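We use cookies to remember your settings and count visits. Accept / Manage

Handheld grippers, cup task, Sunday, notes from 2 pm

Comparing the Vondik fingers against the Rornberg fingers on paper cups. Different handheld bodies, same firmware, cables run to the logger. Firkomlow mounts on both sides. Table taped down again, it had crept toward the curtain.

Session total 273 attempts, 192 of them kept after review. Most of the discards are sync drops on the left unit and have nothing to do with the fingers. The dropouts come when the left cable is bent hard at the housing. Need strain relief before the next session.

Vondik: stiff, closes fast, good on the rim. Dents the wall of the cup if the trigger goes past half travel. Once a cup is dented it no longer nests cleanly and has to go in the bin.

Rornberg: softer, slower to open. Fewer dents. Tends to drag the cup a little on release, so placement on the stack is off to one side. Shows up in the wrist trace as a small hook at the end.

Trigger offset on the right unit was 14 counts out at the start. Rezeroed, repeated the first block, threw the old block away.

Cups on their side are the hard case. One gripper alone rolls them. Two-handed works better: left near the rim, right finger pressing on the base, lift a little, then turn.

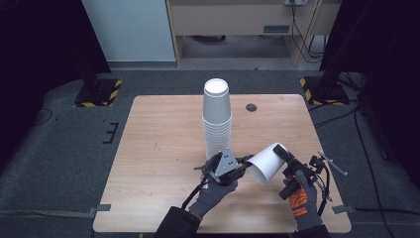 Light pressure is enough on the base side. With more, the cup folds near the rim and the left fingers lose their reference. I would cap the trigger at half travel in software and leave the springs alone.

Pavlović calibration script still fails if both units start closed. Workaround: open both, wait for the tone, then start logging. Should be in the readme.

To do:
strain relief, left cable
trigger cap, both units
rerun side-lying cups with Rornberg only
order cups, same size as now

3 comments

gantrynotes
Did you try a thin rubber sleeve on the stiff fingers? Fixed most of our denting.

mk_bench
Same hook in our wrist trace. Ours went away with a slower release.

tolstack
Is the offset stable over a session or does it drift as the unit warms up?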